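Setting Up a Tabletop for Block-Sorting Trials: Practical Tips from the Workshop

Walczak Laboratory, Workshop Notes
2 Dec 2019

The following recommendations are drawn from a study of object layout and grasp success conducted at the laboratory. They are intended for staff and visiting students who prepare tables for robot manipulation trials, and they apply equally to small teaching workshops.

Choose blocks that differ in shape as well as color. In the study, 300 of 400 trials ended in a correct grasp on the first attempt. Most of the failures involved cylinders resting on their sides, which rolled when touched by the gripper. Such pieces should remain in the set, but their starting position should be recorded with care.

Leave one part of the table clear. The arm requires a place to set objects down, and a clear area makes it easier to judge whether a piece was released where intended. 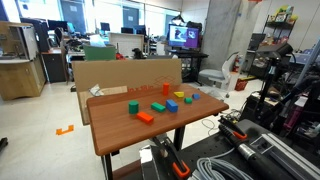 Aniela Kalinowski

Stand a plain sheet behind the work. Cardboard is adequate and costs little. Tan cardboard contrasts well with green and blue pieces and less well with yellow, so yellow pieces should be checked in the camera view before a session begins. Printed lettering on the sheet did not affect detection in our trials.

Mark the floor with tape. Tables drift when people lean on them, and a shift of 3 centimeters was sufficient to lower the success rate in the second series. Replace tape that has begun to lift.

Vary the angle of rectangular blocks between trials. A method tuned only on blocks set square to the table edge performed poorly once they were turned. Sowmya Rajan prepared 36 layouts for this purpose, and printed copies are kept with the workshop log.

Wipe the tabletop with a dry cloth at the start of each session. Polishes and sprays should not be used, as a glossy finish produces reflections that may be mistaken for edges.

Return the blocks to their tray by shape. Damaged pieces should be reported to Jarosław Mazurek. Replacement sets will be ordered in January.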